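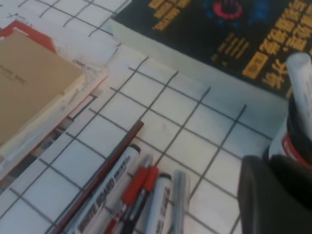

The table at Abbasi Street, October

Mohit Awasthi had sixty minutes to clear his uncle's table before the man from Skolleo came for it. He had set the alarm on his phone and put the phone in his shirt pocket, where he would feel it buzz.

It was the white table with the dark grid, the one his uncle had used for everything. He had eaten at it, done his accounts at it, and played a board game by mail on it for years with a man in another state. The squares were not quite even. As a boy Mohit had been told that his uncle drew them himself, and as a boy he had believed it. Now he bent down and looked at one of the lines and still could not tell.

He started with the papers because they were the easiest to throw away. They were gridded too, a fainter gray, spread over one corner of the table, with a flat thing with a red edge lying on them and a tan box on top of that. He lifted the box and the red thing together and put them on the chair.

Most of the sheets were nearly blank. One had a scribble where a pen had been tested. One had a small oval and nothing else. He turned them over and the backs were blank as well. He made a pile for the recycling and then, after a minute, took the one with the oval out again and laid it on the windowsill.

His mother called from the airport.

"Did you find the deed to the storage unit?"

"I've only just started."

"It would be in something red. He kept that kind of thing in something red."

"There's something red here."

"Well, look in it."

He looked in it. There was a warranty for a heater made by Conton, a bus map, and a receipt for a storage unit at Grandness Self Storage, unit 196. It was not the deed, but storage units didn't have deeds, and he told her so.

"Is it paid?" she asked.

"Until the end of the month."

"Then you have to go."

"I know," Mohit said. "I'll go when I'm done with the table."

She said they were calling her row and hung up. He put the receipt in his wallet.

The tan box was light. He picked at the flap with his thumbnail until it came up. Inside were game pieces, small and flat, black ones and white ones, sorted into two plastic bags. A slip of paper had been folded around the black ones. It said, in his uncle's handwriting, "1,567 — his move."

He read it again. He didn't know whether 1,567 was the number of the move or the number of the game, or what his uncle had been keeping track of. He set the bags down on the table and the pieces clicked against each other and settled.

That left the black one with the yellow Chinese characters. It had been on the far side of the table every time Mohit visited, always at an angle, as if somebody had just pushed it away. He couldn't read it and neither could his uncle, who used to say that he knew what it was about and that was enough. The man in the other state had sent it to him one winter.

Mohit had 25 minutes left. He wiped down the half of the table he had cleared. A brown ring from a cup came off, and a spot of glue did not. He worked at the glue with a butter knife and stopped when he saw he was going to scratch the line.

The buzzer rang early. He went to the window and looked down and there was the van, double-parked, with a woman in it and a man on the step holding a folded blanket.

"You're early," Mohit said into the intercom.

"We can wait," the man said. "But she can't leave it there for long."

He looked at the table. If he had been quick about it he could have swept what was left into a bag in less time than it would take them to climb the stairs. He took the black book in one hand and the tan box in the other and stood there.

"What would it cost me," he said, "if you didn't take it?"

The intercom hissed. "There's a call-out fee."

"How much?"

The man told him. It was less than the table was worth and more than Mohit wanted to pay.

"All right," he said. "I'll come down."

He paid in cash on the step. The man counted it, tucked the blanket back under his arm and said it happened more than you'd think, people and tables. Then the van pulled out and a taxi behind it stopped honking.

Upstairs the phone buzzed in his pocket and he turned off the alarm. He put the black book back on the far side of the table and moved it until the angle looked right. He got the sheet with the oval from the windowsill. On the other side of it he wrote the date, and then "Dear sir," and then he went through the kitchen drawers for the address, which took him until it was dark.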